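The Blue Bin
Short fiction, September 17, 2024

The list for the move from Skekby to Esden had 753 lines on it. The glassware started on page 7. 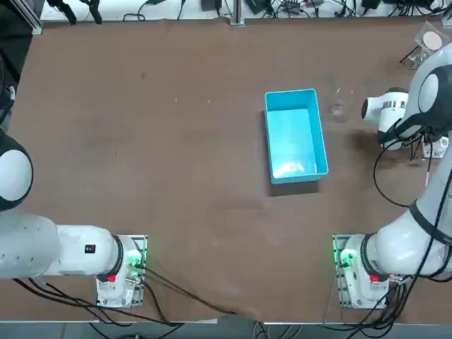
T. Woldegiorgis

I had been given the brown table and everything on it. The bin was for whatever was going to Esden. Whatever was staying could stay where it was, and someone from Presiteo would deal with it in March.

I had thought it would take an hour. I looked at the bin for a while and then went to find newspaper. When I came back I had enough paper to wrap a piano, and I still hadn't put anything in.

The trouble was the small glass. It was so clear that you could lose it against the tabletop if the light was wrong. The list called it a beaker, 100 ml. I had drunk water out of it my first summer, before I knew better, and it was the only thing in the building I would have recognized in the dark.

I moved on to the rack. Both rows of holes, the large and the small, had to be wiped with a cotton swab. The list said so. I did the large ones and changed swabs.

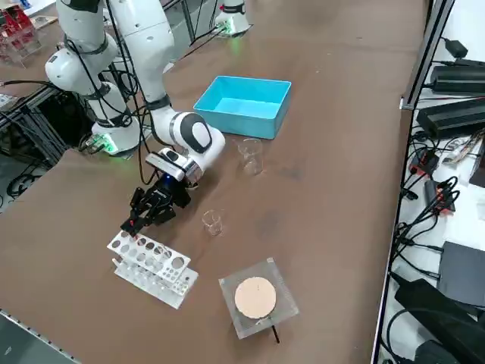

Leave the rack for last, said the voice on the phone from Esden, you always put the rack in first and then nothing else fits. I said the rack wasn't going in the bin at all. There was a silence, and paper being turned at the other end.

"It says bin," the voice said.

"It says table."

"Which page are you on?"

I was on 7. Esden was on 9. We had been reading from different lists all morning, and by the Esden list I was supposed to have finished the tripods and be starting on the drawers.

I hung up and did the tripod anyway. I brushed the wire gauze and blew the dust off the round pad in the middle. The flask I only looked at. It had a chip on the lip once, or another one just like it did, and I could never remember which of them we had thrown out.

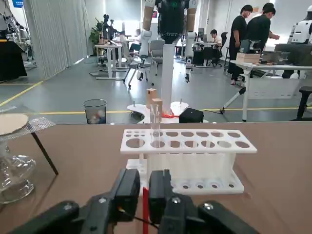 After that I went back to the test tubes. The old list had 60 and the new one had a question mark. I found most of them in a drawer, rolled in a towel, and took them out to the hall in the towel. One I kept back. A rack looks wrong with nothing in it, and I was going to be in that room until five.

The phone rang again at four. Esden had decided to buy new glass. All of it — the tubes, the flasks, the beakers. I could cross out pages 7 through 11 and go home.

I crossed them out with a ruler. Then I folded the newspaper and put it back in the closet, and I wrote one line at the bottom of page 11, in pen: one beaker, small, removed. 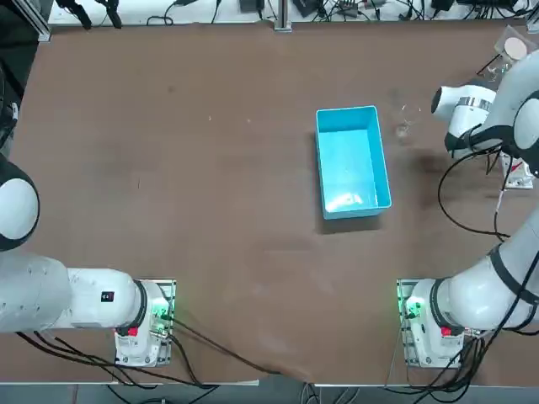
The bin and the small glass, Skekby.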